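Category: Robotics | Home Automation | Rules and Standards

This site uses cookies to remember your reading settings. By staying on the page you accept them.

Darnness Practice (household appliance handling)

The Darnness Practice, often shortened to "the Practice" or DP, is a set of written rules for robot arms that work with household appliances. It covers ovens, microwaves, kettles, dishwashers and similar equipment with doors, handles, knobs or buttons. The rules apply to tests on real equipment and to tests in simulation, and a good part of the text deals with how the two should be kept comparable.

The Practice is a voluntary document. It has no legal force and does not replace the machinery safety laws or electrical codes of any country. Labs and small manufacturers use it mainly as a shared way of setting up tasks and reporting results.

Background

The rules began as an internal handbook at Darnness, a test house for domestic machines. The handbook was written after the test house found that two of its own teams, working on the same oven door task, were scoring it differently. One team counted a door as open when it had left the latch. The other wanted it to reach a fixed angle. Their success rates could not be compared, and neither team had written its definition down.

The first handbook had 19 rules and ran to 50 pages, most of them drawings and blank report forms. Soven, a maker of light robot arms, adopted it for acceptance testing and asked for a section on simulation. Enriquez, a software firm, supplied the draft of that section. The combined text was issued as Version 2 in November and is the one in general use. It kept the same number of rules, with two older rules merged to make room for a new one on camera views.

Scope

The Practice covers fixed arms and arms on mobile bases, provided the base is parked during the task. It covers grippers with two or more fingers. Suction tools are left out, apart from a short note saying that the reporting rules may still be used.

An "appliance" in the text means any household device that a person operates by hand and that has at least one moving control or door. Furniture such as drawers and cabinets is outside the scope. Several labs use the rules for cabinets anyway, and the text does not object to this as long as the report says so.

Cooking is not covered. Tasks end when the control has been set or the door has been moved, and heating elements are kept disconnected in physical tests. The rule on this point is one of the shortest in the document: "Power to heating elements shall be removed at the plug or the breaker, and the person running the test shall check it."

Rules on task setup

Each task has a name, a start state, an end state and a time limit. All four must be fixed before the first trial. A start state includes the position of every door and control, and the position of the arm. It does not have to be the same in every trial, but when it varies the range has to be given.

Doors and lids are described by angle, measured from fully closed. Knobs are described by angle from a marked zero. If a knob has no marks, the tester chooses a zero and records it with a drawing. This rule matters more in simulation than on real equipment — many digital models of appliances have plain knobs with no printing around them.

Loose objects near the appliance are allowed and in some task classes are required. The Practice calls them "bystander objects." They are items the robot is not asked to touch, such as fruit, cups or utensils. A bystander object that is moved by the arm is entered in the report as a disturbance, even if the main task succeeds. Objects knocked off the work surface are entered separately.

Rules on approach and contact

The approach section sets out how an arm should come up to an appliance. The gripper should be open before it enters what the text calls the near zone, a margin around the appliance chosen by the tester. Speed is reduced at the border of the near zone and stays reduced until the gripper has left it again.

Contact is divided into planned and unplanned contact. Planned contact is limited to the part named in the task: a handle, a knob, a button or the edge of a door. Touching the housing, the glass or the trim counts as unplanned, with one exception. A fingertip may rest against the surface directly behind a handle while the fingers close, as many handles leave little space for a grip.

Pulling force is limited by the appliance and not by the arm. The tester measures the force a person needs to open the door and sets the limit at a fixed multiple of that value. In simulation, the joint friction and spring values of the door must be listed in the report. Default values supplied by the software are acceptable but have to be stated as defaults.

A grip that slips may be tried again within the time limit. Each new attempt is recorded. Version 1 allowed only one, and this was dropped after complaints from Soven that it punished careful arms and favored fast ones.

Rules on simulation

A simulated test must use a model whose moving parts move. A door that is drawn but cannot open may be used as background only. The text also asks that the model keep realistic clearance between handle and door, since a handle fused to the door surface changes the task completely.

Textures, wall finishes, floor patterns and lighting may be varied freely. Enriquez argued for this in its draft, on the grounds that a control policy trained against one wall and one floor often fails when either is changed. The final wording says that visual variation "should be used in training and shall be reported in testing." Reports list which surfaces were varied and whether the test set shared any of them with the training set.

Scale is checked with a simple procedure. The width of the appliance, the diameter of a knob and the length of the handle are each compared with a real product of the same type. If any of them is far off, the model is corrected or the mismatch is noted. Fruit and other bystander objects are checked in the same way, though less strictly.

Physics settings, including the time step, are part of the report. So is the version of the simulator. Results from different versions may be shown in one table only if each row is labeled.

Rules on camera views

The camera rule is the one added in Version 2. It asks for at least two views of each task type to be kept with the report, and it asks that they differ clearly in position. A view in which the gripper and the part to be handled both appear is called a working view. A view that shows the controls or the surroundings without the arm is called a support view. Both kinds are useful when a result is disputed.

Views are kept as the system received them. Cropping, brightening or retouching is not allowed in the archive copy, although edited copies may be used in talks and papers. If part of the appliance is outside a view, it stays outside.

Indicator lights and knob grips should be readable in at least one view where the task depends on them. The rule does not ask for every control to be visible at once. With a close view, knobs in a row often hide one another, and the text suggests a second camera position in such cases.

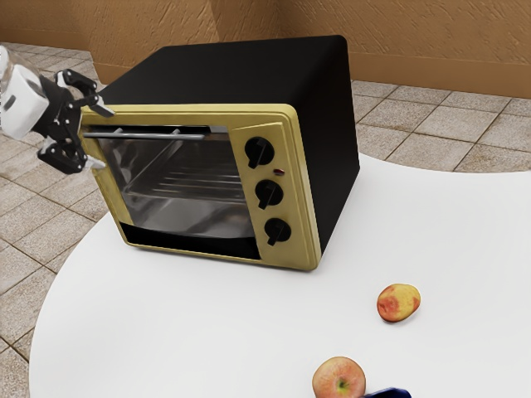 Two simulated views of a gold-fronted countertop appliance with black knobs; the first is a working view, with the gripper open near the door handle, and the second is a close support view of the controls.
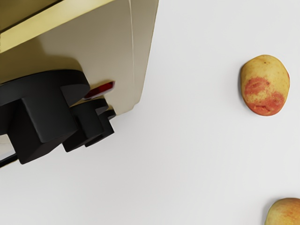
Reading time: 7 minutes

Rules on reporting

A report gives the number of trials, the number of successes, the time limit and every disturbance. Averages alone are not accepted. Failed trials are sorted by the stage at which they failed: approach, grip, motion or release. A trial stopped by a person is a failure unless the stop had nothing to do with the robot, in which case it is removed and the removal is noted.

Videos are encouraged but not required. Where they are given, they must include failures as well as successes, and any change in playback speed has to be marked on screen.

The report also names the person or group responsible for the setup and the date the rules were fixed. Changes made after that date call for a new report — the old one may not be edited.

Use and criticism

Lavosa, which runs a shared kitchen test site, requires the Practice for all groups that book time there. Its own guide adds local rules on cleaning and on storing spare handles. Soven uses the approach and contact rules in its acceptance tests and leaves the camera rule optional for customers.

Criticism has centered on the amount of paperwork. Small teams have said that the report form takes longer to fill in than the trials take to run, above all for simple button tasks. A short form was issued in response, but it can be used only where there is one moving part and no bystander object.

Others have said the force rule is hard to apply in simulation, where the opening force of a door depends on values the tester has chosen. Darnness has accepted the point and has said that a list of measured door forces for common appliance types would help. No such list has been attached to the Practice so far.

See also: Acceptance testing; Articulated objects; Gripper; Simulation-to-real transfer

Page last edited 9 May 2021

Shares: 19 | Comments: 2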